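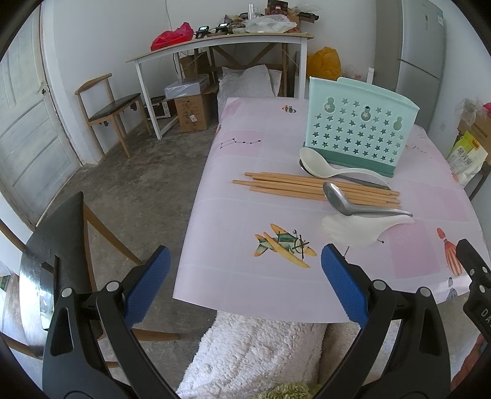

A ladle, chopsticks and a spoon beside a mint-green utensil rack on one of the tables at the Novwood community supper room.

NOVWOOD -- The monthly community supper on Cisneros Street will reopen in May with new tables, a second sink and a drive to collect kitchen utensils from households that have more than they need.

The supper has been closed since the winter, when a leaking pipe damaged the floor in the old serving area. Organizers said the repairs are finished and the room has been cleared for use by the building inspector. It can now seat 80 people, up from 54.

Anayeli Maldonado, who runs the supper with her brother Uriel, said most of the cookware came through the leak without damage. The drawers under the serving counter did not.

"We lost nearly all the small stuff," she said. "Ladles, tongs, peelers, the good can opener. You don't think about a ladle until you have a pot of soup and no ladle."

The group is asking for serving spoons, ladles, soup spoons, chopsticks and utensil racks that can stand on a table. Plastic cutlery is not needed. Knives will be accepted only if they are wrapped and handed to someone in the kitchen.

Utensils will be set out on the tables this time instead of at a single counter. Uriel Maldonado said the line at the counter used to reach the front door by 6 p.m., and people with small children often gave up on it.

"They can sit down first and have everything in reach," he said.

The tables will have printed cloths. One is pale pink, with a colorful airplane and a dotted constellation pattern on it.

The repairs cost $1,912, most of it for the pipe and the floor. Guadalupe Huerta, who kept the accounts for the project, said the money came from a bake sale and from 34 separate donations, the largest from Skestow Hardware. The store also gave a discount on the sink.

Heriberto Pacheco will cook the first meal, a chicken and rice soup with a meatless version on the side. Ottavio Bassi, who cooked last fall, is back for the second.

Supper is served from 5:30 to 7:30 p.m. and there is no charge. Guests do not need to sign up, but groups of more than six are asked to call ahead so tables can be pushed together.

Utensils may be dropped off at the side entrance between 9 a.m. and noon, or left at the front desk of Skestow Hardware during store hours. Items should be washed. Anything the kitchen can't use will be passed on to the Prasavier thrift shop.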